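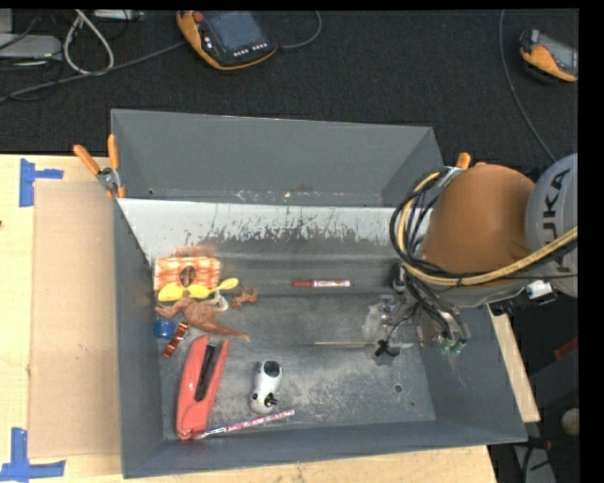 Malwood "whole pea" snack claims get a second look

Jun 10, 2020

A packet that says it holds a full serving of vegetables ought to taste a little like one. Shoppers in Cartwright who have been buying Malwood's new crunchy pea snack since it reached stores there this spring may be wondering where the vegetable went.

The company says each bag contains "the goodness of a full cup of garden peas." That line is on the store posters and on the back of the bag, and it has been repeated by at least one grocery newsletter as if it were a lab result. Malwood has not published any testing to go with it. Asked for some, the company sent a two-page leaflet with a drawing of a pea pod on the front.

Nga Hứa, a dietitian in Cartwright, read the leaflet and was not impressed. "The first ingredient is pea flour," she said. "The second is oil. I have no quarrel with pea flour, but it is made from dried peas, and a fresh green pea and a dried one are different foods on the plate. Vitamin C is the obvious one. You don't keep much of it after milling and baking."

The label bears her out, at least in part. Vitamin C is missing from the nutrition panel altogether. What the panel does list is 175 calories and 218 mg of sodium per serving. A serving is half a bag, so anyone eating the whole thing, and that would be most people, can double both numbers.

Protein is the stronger part of the pitch. Peas have a fair amount of it and so does their flour, and the fiber figure is respectable next to a bag of potato chips. Whether potato chips are the right yardstick for something sold as a vegetable is another matter.

Malwood's product manager, Nurhan Başaran, defended the wording in an email. The "full cup" refers to the weight of peas before drying, she wrote, and the company considers it "a fair way to talk about what goes in." She did not say which nutrients were measured afterward, or whether any were.

The company also points to a taste and satisfaction survey of 743 customers, most of whom said the snack helped them "eat more greens." The people surveyed had signed up for Malwood's coupon list and were given 20 percent off their next purchase for answering. No one was asked what else they ate that week.

Saadet Akyol, who runs a produce stand at the Plollis market, sells peas in the pod from late spring until the heat finishes them off. She had a bag of the snack open behind the counter - a customer had given it to her - and said it was fine, a bit salty. She did not think it would cost her any sales.

Frozen peas remain the cheap answer for anyone who wants the real thing out of season. They are usually packed soon after picking, they keep for months, and a plain bag has one ingredient.

Malwood says new packaging is due in August. Başaran would not say if the cup of peas will still be on it.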